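Elico workshop and stores: door and floor check
Date of walk-round: 12 September 2025
Areas covered: main workshop, stores corridor, loading side, kitchen
Last full check: April

Marks used: OK, Fix, Doubtful. Doubtful means the paperwork says yes and I don't believe it.

1. Stores corridor, fire door to workshop
Closes fully from wide open: Fix
Closes fully from a hand's width: Fix
Comment: The April sheet has this as OK. It stops short of the latch from any position, and the scuff on the floor is old. Either it was never tried or it was tried with a shove. Closer to be adjusted by Kurek, and I want to see it shut by itself three times before anybody signs.

2. Stores corridor, clear width
Comment: OK on the day. I was expected, so I don't put much weight on that. Pallet marks run along the left wall at just the height you would guess.

3. Loading side, outer door
Seals: OK
Vision panel: OK
Push bar: Doubtful
Comment: Bar works but needs far too much force. The Jusley sticker says serviced, with no initials and no date. A sticker is not a record. Send me the job sheet.

4. Loading side, floor coating
Comment: Porkico sold this as slip resistant for 40 months "in normal use". I asked what normal use was and got a leaflet. Worn smooth at the turn where the trolleys swing round. Fix, and get the terms in writing before paying for the same stuff again.

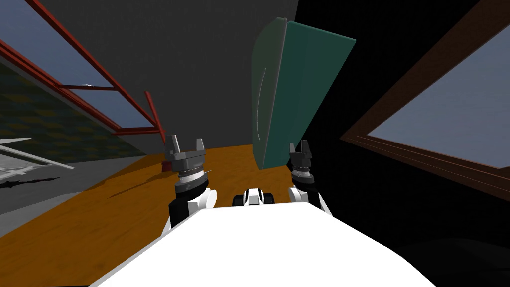
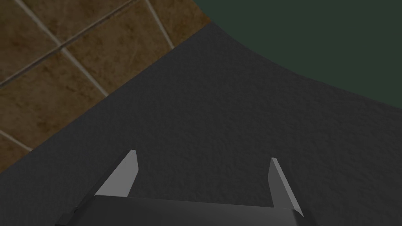
Doors and floors, general notes

Most of the faults I find on doors come down to the handle and the edge, and most of the sheets I am given say nothing on either. "Door OK" could mean anything. From now on I want the handle side, the hinge side and the bottom edge written up as separate lines. A long handle like the thin curved one on the teal panel needs trying at the top, middle and bottom, as a fixing can be sound at one end and working loose at the other. Write down which end moved. If nothing moved, write that down too.

5. Main workshop, walkways
Line marking: Fix
Surface: OK
Comment: Yellow line missing for a good stretch by the bench. I was told people know where it goes. New starters don't.

6. Main workshop, extinguishers
Gauges: OK
Access: OK
Signs: Doubtful
Comment: One sign points at a bare hook. The extinguisher is on the next wall. Move one or the other.

7. Main workshop, racking
Load notice: Doubtful
Comment: Notice says 570 kg per bay. The beams have been moved since it went up, so the number means nothing until someone works it out again. Keep to 200 kg per bay in the meantime. Yes, this is a nuisance.

8. Kitchen
Door closer: OK
Floor: Fix
Comment: Lifting edge by the sink, taped over. The tape is now lifting as well.

Cost
Kurek have quoted up to £2,000 for the closers and push bar. I would like that broken down by door, as item 1 looks to me like a screwdriver job.

Items 1 and 7 to be dealt with first. Photos of finished work are welcome but I will still be trying the doors myself.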